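Workshop notebook
Sunday
Car: the little blue Poda, three-door, wet passenger carpet

OK, picking this one back up. Quick catch-up for anyone who hasn't been following along: the Poda came in as a trade, drove nicely, tidy inside, and we were all ready to put it out front when it started fogging up on the inside overnight. I blamed the heater. Then I knelt on the passenger carpet to reach the cabin filter and got a wet knee, so that was that.

Tasted nothing, smelled nothing sweet, no oily film on the glass. So it isn't coolant and the heater core is off the hook (thank goodness, I did one of those on a Poda last winter and I still have the scar on my thumb). It's rainwater, and it's getting in somewhere I can't see.

What I'd already ruled out before today:

Windshield. Ran the hose slowly along the bottom, then up each side, then across the top. Dry inside. The glass has been replaced at some point, you can tell by the molding, but whoever did it did it well.

Cowl drain. Pulled the wipers and the plastic tray and found a fair bit of leaf mush in there. Cleaned it all out and got very excited and wrote FIXED on the whiteboard. It was not fixed. It rained that night and the carpet was soaked again by the morning. I've wiped that off the board and I would like us all to move on.

Door seal. Did the strip-of-paper test all the way around, shutting the door on it and tugging. Good grip everywhere except the lower front corner, where it's a bit soft but still holding.

So this morning I had the place to myself and decided to do it properly. Seat out, sill trim off, carpet folded back as far as the center console. If you do this on a Poda, unplug the battery first and leave it a few minutes before you touch the yellow connector under the seat. I know everyone knows. I'm writing it down anyway, mostly for me.

The foam under the carpet was like a bath sponge. I put the wet vac on it and kept going long after I thought I'd be done. There's a flat plug in the floor right at the front and I left that out so anything else could run away. No rust worth talking about, a bit of orange dust around one seat bolt, and I've brushed that back and put some primer on it. Floor is otherwise lovely! Somebody looked after this car.

Then talcum powder. I love this trick and I'll defend it to anyone. Dry the metal really well, puff powder all over the bulkhead, the A-pillar and down the inside of the sill, then have someone run water outside while you lie there with a flashlight. The water draws you a line. My mistake was doing it with no one else here, so I was turning the hose on, running round, lying down, getting up, running back and turning it off. My watch congratulated me on my workout.

First pass, hose on the roof gutter, nothing. Second pass, hose on the scuttle, nothing. Third pass, hose on the front fender, just behind the wheel arch liner with the door closed, and there it was, a skinny little track coming down the powder from way up behind the glove box. Way higher than I expected.

Glove box out (two screws at the bottom, one up top behind the lamp, and the hinge pins squeeze in). Behind it there's the fat rubber grommet where the door wiring goes through the pillar, and I was so sure it was going to be the grommet. It wasn't. Powder bone dry all round it. The track started above it, at a seam where two panels overlap. The factory sealer in that seam has a crack in it as long as my little finger. You can get a fingernail in.

Now, why is it cracked. I took the fender liner out and had a good look from the other side and I think that fender has been off before. The top bolt has lost its paint on the corners, and there's a smear of a different gray sealer a little farther along. The panel gaps are fine, the paint matches, and I would never have spotted it from outside. My guess is a light knock at some point, new fender, and somebody levered against that seam getting the old one off. It's a guess. I've put it on the car's sheet as "fender previously removed, reason not known" and that needs to stay on the sheet when it goes up for sale. If a buyer asks, tell them what we found and show them this page.

What I did about it:

Scraped the old sealer out on both sides with a plastic blade. Metal scrapers go straight through the primer, so please don't. Wiped it down, scuffed it, a dab of primer on the bare bits. Then I used the Öberg seam sealer from the tall cabinet, the brushable one. I did the outside first and worked it right down into the overlap, then a thinner coat on the inside. It goes on like cold honey at this time of year, so I stood the tin in a bowl of warm water beforehand and it behaved much better. The can says leave it 8 hours before getting it wet. I'm leaving it until tomorrow.

We're down to the last can of that, by the way. Could whoever does the next order put 2 on it? The cheap stuff in the cartridge is fine under a trunk floor but I don't want it on a seam that flexes.

Carpet is hanging over the parts rack with the Zomari dehumidifier going underneath. Please don't switch it off to use the socket. The foam backing takes ages, and the top will feel dry long before the bottom does. Press it hard with a paper towel and look at the towel before you believe it. If it goes back in damp we'll have a car that smells like a gym bag by the time somebody test drives it, and no little pine tree is going to save us.

While it was all apart I did some other bits:

Cabin filter was black, so new one in. The arrow points down on these, and the old one had been in upside down.

Blower fan had a leaf in it. That explains the ticking on the lowest speed. I'd been ignoring the ticking.

Passenger speaker has a loose clip. I've put a bit of cloth tape behind it for now.

Rear washer jet was spraying over the roof and onto the car behind (sorry to whoever's silver wagon that was). Turned it down with a pin and it hits the middle of the glass now.

Spare key works the locks but not the ignition light thing. Needs a battery or maybe a re-pair, I didn't get that far.

Tires. The fronts are fine for now and will want doing before next winter. The rears are a nice matching pair. I'd sell it as is and be up front about it, but I know there's another opinion in the building, and we can argue over coffee.

Mileage note: the sheet at the desk has the wrong last digit, I copied the real one off the dash and corrected it. It's had nearly 1,000 miles since the last oil change going by the sticker, so I left the oil alone.

On money, before I get asked. Parts and sealer come in well under the 100 dollars we'd set aside for prep on this one. My time is another story, but a good chunk of that was the drain I was so proud of, so let's call that my own tuition. I'd still rather have found it now than have somebody bring it back with a fogged windshield and a face like thunder.
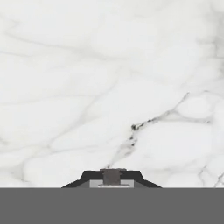
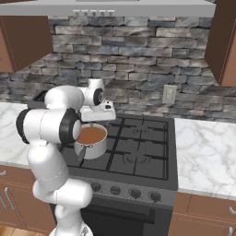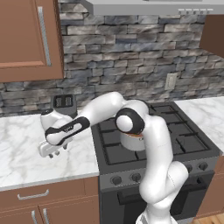
Shuzhen Deng
Workshop lead, Jisaven Used Cars

Left over for tomorrow, in the order I'd do it:

Check the sealer with a fingertip. It should be rubbery all the way, with no tacky patch in the fold. If it's tacky leave it alone and go do the brake pads on the other hatchback.

Powder again, fresh coat, before any trim goes back on. Then hose on the fender and the scuttle, and this time I'd like someone holding it for me, please. Start gently and work up. Full blast straight away just throws water everywhere and you can't tell what came from where. I want a good long soak with the car level and then another with the nose down a bit on the ramp, the way it'd be sitting on the hill out back. It was parked on the hill the night I had to wipe the whiteboard.

If it's dry, fender liner back in (there are new push clips in the jar, use those, the old ones all lost their heads coming out). Glove box next, and check the lamp comes on. Carpet only once the paper towel test is clean. Seat bolts by hand first, then the torque wrench, and the number is on the card taped inside my toolbox lid. Battery back on last of all, and then see whether the airbag light goes out by itself. It should do its little blink and go off. If it stays on, don't clear it, come and get me.

The floor plug is in the magnetic tray with the seat bolts. It looks like a bit of junk and it absolutely isn't, so please nobody sweep it up.

I also want a look at the other side while the tools are out. The driver's carpet feels dry, and the fender bolts over there have all their paint, so I'm not expecting anything, but it's only a handful of clips to peek behind the liner. If the sealer looks sound I'll put it back and leave it be.

And if we get proper rain overnight once it's back together, I'd like the Poda left outside in it with newspaper on the floor both sides. Don't put it on the front row until I've read the newspaper.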